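Holadthorpe and the goalkeeping question

Aug 18, 2022

The club confirmed last week that its first-choice goalkeeper will not be offered new terms before the winter. This blog has followed Holadthorpe for long enough to recognise the pattern. A player enters the final year of his contract, the board declines to commit itself, and a decision that ought to have been taken in April is left until the choice belongs to somebody else.

The statement issued by the club ran to 3 short paragraphs. It referred to "continuing dialogue" and to the financial position, and it gave no date by which the matter would be settled. Supporters are entitled to rather more than that, particularly those who renewed their season tickets on the understanding that the squad would be kept together.

It should be acknowledged that the sums are difficult. The sponsorship agreement with Fuvance expires at the end of the season, and the club cannot reasonably promise wages against income it has not yet secured. The same difficulty did not, however, prevent the signing of two wide players in the summer, neither of whom has so far started a league match. 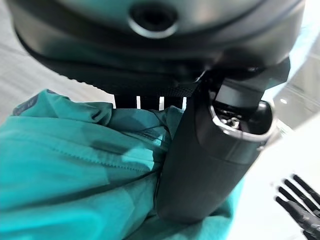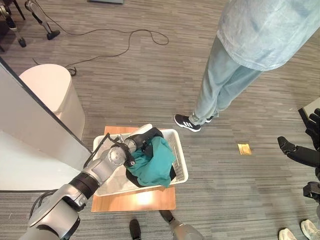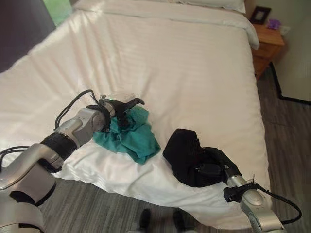 The comparison with Stanier is instructive. They settled the futures of their goalkeeper and both centre-halves before pre-season began, and have conceded twice in their opening fixtures. Our own defence has looked uncertain at corners and - more worryingly - unsure who is meant to be giving the instructions. A goalkeeper who does not know where he will be playing next year can hardly be expected to organise the four men in front of him with complete conviction.

There is also the question of succession. The reserve goalkeeper is 20 and has made two senior appearances, both in cup ties. He is well regarded on the training ground, and a loan to Modise was discussed before the club withdrew from the arrangement. That withdrawal would suggest the manager wants him close at hand. If so, he should be given matches, beginning with the next round of the county cup.

My own preference remains a new contract of two years for the senior man, with the younger player sharing the cup fixtures. The supporters' meeting takes place at the clubhouse next week, and I intend to put the point to the board there. Questions must be submitted in writing beforehand, and the room holds 30, so those wishing to attend should reply to the club's notice promptly.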